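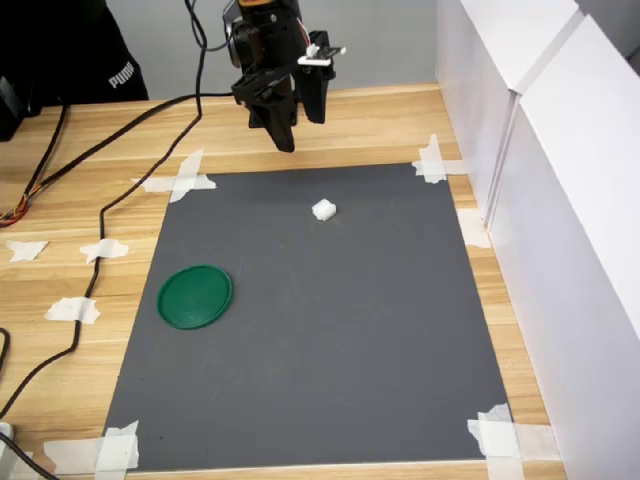
I drove up to Covcombe in March for the open day at the old Grareck works, mostly because I like seeing how people set up a room when the work is fiddly. I had planned on an hour and stayed until they switched the lights off! The building is split between a dozen small workshops now, and every one of them had its doors open and its tables out. My favorite thing in the whole place was also one of the plainest: a dark gray mat taped down on a pale wooden tabletop, with a flat green plastic lid lying on the left and one little white cube, kind of crumbly at the edges, over on the right. The masking tape at the front corners was built up in big layered patches, and there was more of it out on the wood holding the cables in place. I love a table like that. I do the same thing at home with my sewing mat, only not as well.

The rest of the ground floor was louder. Troncoso had the big room at the end, where they make stoppers and caps for kitchen jars, and you could pick through the bins and match up a set to take home (I came away with 8, all different sizes, and no jars to put them on yet). The woman running the press told us it had been put in before the roof was, so it can never leave unless they take the roof off again. She let the kids pull the lever for the sample run, and the line for that went all the way back to the stairs.

Upstairs it got quiet again. There was a bookbinder, a man who repairs scales, and a long room with drawers from floor to ceiling - 832 of them, according to the card by the door, left over from when the works sold parts by mail. A lot of the labels are still there in brown ink. I opened as many as I politely could and found washers, string, and a very nice brass hinge.

Lunch was soup and rolls in the yard, and the soup was good enough that I went back.

If you go next year, get there before 10 in the morning. The lot only holds so many cars, and the overflow field on the Praltthorpe road was pure mud. Entry is 2 dollars and they only take cash at the gate. The upstairs rooms close an hour before the rest, so do those first and leave the jar lids for last.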